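Notebook / Bimanual bench / Method notes

April, entry started 09:20
Plate task: cutting down the demonstrations

Question is still whether we can train the two-arm plate policy on fewer demonstrations if we choose them by start state. Tolera's baseline uses 800 episodes, collected in whatever order the operator felt like. The reduced set is 50, picked so that plate position and approach angle are spread evenly over the near half of the table. Same network, same training schedule, same action horizon. Only the data differs.

Wrist views go in uncropped this time. Kazue wanted them masked below the fingertips, but the masked version loses the plate rim early in the approach, and the rim is the strongest cue we have against the grey.

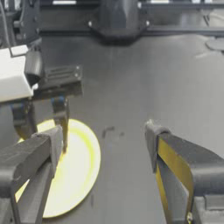
Arm-to-arm occlusion is the part I trust least. When one hand crosses in front of the plate, the other wrist camera may be the only one with a clean view of the contact point. The policy has no explicit signal for which camera to favour. Itsuki suggests dropping one wrist stream at random during training, at 20 per cent of steps. Cheap to try, so it goes in the next run.

Changes since the previous entry:
- Image delay between wrist and head streams now corrected in the loader - it was being applied twice.
- Gripper opening logged as measured width, no longer as the commanded value.
- Failed grasps kept in the set but given zero weight.

Head view is used for the coarse stage only. It has the plate, both grippers and the small objects either side together, and that is enough to decide which arm goes first. Fine alignment from this height was poor in every version we tried.
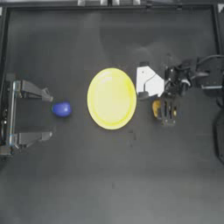 Result so far

Reduced set matches the baseline on reaching and is worse on lifting. Most lift failures are the finger sliding along the rim without getting under it. I read this as too few contact examples in the 50, which start-state spacing does nothing to fix. Toshio disagrees and blames the gripper width change. To separate the two: retrain the baseline with measured width, 2 seeds, and compare lifts only.

Open: the reset procedure needs writing down before anyone else collects. - A. Koyama

Recent entries
Wrist camera timing check
Finger pad wear log
Istent loader: notes on stream alignment

Filed under: Manipulation, Imitation learning
Bonbridge Lab Notebooks | Contact | Back to top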